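Review: Pollon grasp-and-strike policy, Lundelham release

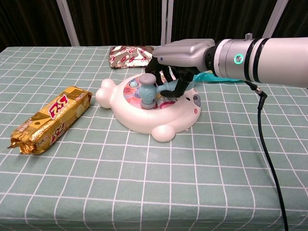

Toy hammer task, hammer head resting on the toy.

Pollon's pitch is that a hand trained on 30 demonstrations can pick up a tool it has never met and use it. Hacer Avcı's write-up reports 12 successes in 15 tries with the toy hammer. I'd like to believe it, but "success" is scored as the hammer head touching the toy. A dropped hammer could pass that test.

The grip part is decent. In our own runs the fingers closed on the handle most of the time, and snack wrappers lying nearby didn't throw it off. Move the toy nine inches, though, and it swings at the old spot. I tried that on Friday and again after retraining, same thing both times.

There's no baseline either. Brullwood's older scripted method would be the obvious one to run, and it's free. Worth a look if you already own the hand. I wouldn't buy one for this.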